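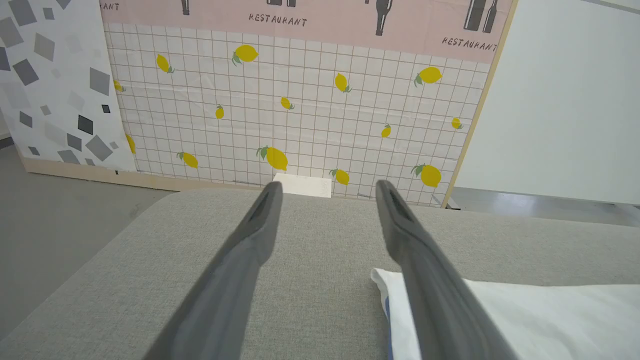 I have been on a bit of a tea towel bender this winter, so you'll have to forgive me for giving over my whole corner of the newsletter to folding cloths and the places we put them down. It started when I did the linen cupboard. I pulled everything out onto the hall floor, meaning to be done by lunch, and I was still sitting there at dusk with a cold cuppa and piles going all the way to the bathroom door.

So! White cloths with a blue stripe. I love them, I've always loved them, and I think it's the stripe that does it -- a plain white cloth just looks like something you haven't got around to dyeing, but put one skinny line of blue near the fold and suddenly it belongs in a kitchen. My grandmother had a drawer full of them and ironed every single one. I don't iron mine. I fold them while they're still warm from the dryer (or off the line, if the weather behaves) and give them a good smoothing with the flat of my hand, and that's the lot.

The fold I've settled on is thirds lengthways, then in half, and then in half again if the drawer is shallow. Keep the stripe to the outside edge so you can see what you've got without rummaging. A few of you wrote in after the last issue to say you roll yours, and I did give it a go for a fortnight. Mine unrolled themselves every time I opened the drawer and I ended up with a nest. If you've got a deep basket, rolling might be just the thing, but I've gone back to folding and I'm much happier.

Now, the ottoman. Anyone who's been to my place knows the pale grey one, and knows that it has become the official folding table of the household. It's the right height when you're sitting on the couch, it's soft, and I can do a whole load there with the telly on. The trouble is that woven fabric in that sort of colour shows absolutely everything. I dropped a beetroot sandwich on it in the first week. For the record, cold water and a bit of plain dish soap got most of it out, dabbing from the outside in, and then I left it to dry with the window open. Do test a hidden patch before you go at yours! Some of these fabrics leave a water ring that's worse than the stain was.

For regular upkeep I vacuum the top with the soft brush and go along the rounded edge a second time, which is where the crumbs from my place seem to gather. And I've started laying a clean cloth over one end before I put anything down on it. It looks nice, too, a bit of folded white on grey, even when it's gone a little crumpled by the evening.

The other thing I wanted to rave about is lemons. I know, I know, lemon prints have been everywhere, and my sister says she'll scream if she sees another lemon apron. But I can't get enough of them, especially the sort with green leaves scattered over a square tile pattern with thin brown lines. It makes me think of the little café we found in Guimarães on our big trip, the one with the wobbly tables and the custard tarts, where I bought two lemon tea towels I've never had the heart to use. If you're not ready to commit to a whole wall, a printed panel is a cheerful way to try it out -- stand it up somewhere, live with it for a month, and see if you still smile at it over breakfast.

I'd keep everything around it quiet, mind you. Grey, white, a touch of blue. I tried lemons with a red check once and had to go and lie down.

A few bits of housekeeping before I go. The linen swap is back in October, same hall, and we'd love good clean tea towels, napkins and tablecloths, folded any way you please. The limit is 7 pieces per person this time, as we ran out of table space very quickly last year. Please leave the bath mats at home. If you've got a stack you can't carry, drop me a line and I'll come past with the car.

And if anyone has a trick for getting old fold lines out of a stored tablecloth without setting up the ironing board, I'm all ears. I've tried hanging one in the bathroom during a hot shower, and it came out damp with exactly the same creases it went in with.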